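Two grippers, one old PC

October 7, 2022

I've had the Ovel gripper on the arm since July and the Nesis one sat in its box for most of that time, so this post is overdue. Precious Lacson lent me the Nesis and would like it back, which got me moving.

The job is the same one I've been on all year: taking parts out of a desktop tower and putting them back in. Memory, expansion card, the small cables, that sort of thing. The tower lies on its side on the table with the panel off and the printed fixture plate sits next to it, so every part has somewhere to go that doesn't move. I reprinted the plate once in August after I got the slot clearances wrong on the memory holders. They were too tight and the arm would lift the whole plate when it went to pick the stick back up.

Both grippers are electric parallel types. The Ovel is the heavier one and has the longer stroke. The Nesis is narrower across the body, and inside a computer case that counts for a lot. Most of my failed attempts with the Ovel had nothing to do with grip. The body of the gripper touched the drive cage or a bundle of wires before the fingers got where they were going, the controller saw the contact and stopped. I could get around it by tilting the wrist, but then the fingers came in at an angle and the memory stick came out crooked.

For the comparison I ran the memory removal 20 times with each gripper, same program apart from the tool offset and the approach height. The Ovel finished 9 of them. I didn't change fingers between runs and I didn't nudge the case back into position if it shifted a bit, as I wanted to see what happened if I left it alone. 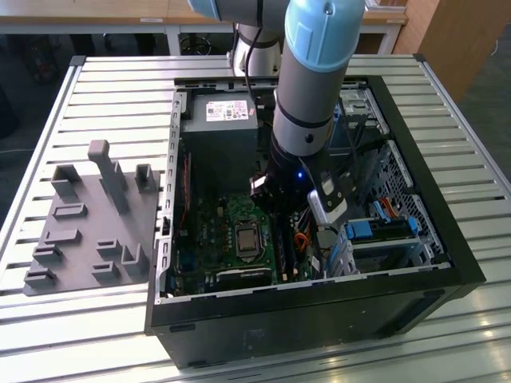

The Nesis did better but it has its own problems. Its stock fingertips are smooth and they slide on the edge of a circuit board. I stuck a strip of thin silicone on each tip and that fixed most of it, though the silicone started peeling after a day and I had to redo it with proper adhesive. The force setting is also coarse. There's a jump between the second and third steps where you go from dropping the part to squeezing it harder than I'd like, and nothing in between. Precious says the newer firmware smooths this out. I haven't tried it because updating means borrowing a Windows laptop.

On the software side I'm still using Kilo to run everything. It picked up the Nesis with the generic driver after I set the baud rate by hand. The Ovel has its own plugin, written by someone called Ratanaporn on the user forum, and it's very good – position feedback works, the stall detection works, and there's a page of notes that answered every question I had. I'd put up with a slightly worse gripper for documentation like that.

Cables were the one task where the Ovel came out ahead. Pulling a drive connector takes more force than you'd think and the Nesis would lose it partway. The Ovel just holds on. You do have to program the pull straight back along the connector, with no rotation in the wrist, or you'll bend something. I've bent something.

I also timed a full cycle with each: card out, memory out, both into their holders, then everything back. The Nesis was 28 seconds quicker, mostly because it doesn't need the wrist tilt on the way in and out. Speed isn't much of a concern for me at the moment but it does make a long day of testing less tedious.

So for now I'm leaning toward the narrower body, with better fingertips and a bit more holding force if I can get it. I've drawn up a set of fingers with a shallow groove for the board edge and will print them on the weekend. If they work I'll put the files up. Next on the list is the card retention clip, which needs to be pressed and held while the card is lifted, and I don't have a good plan for doing that with one arm.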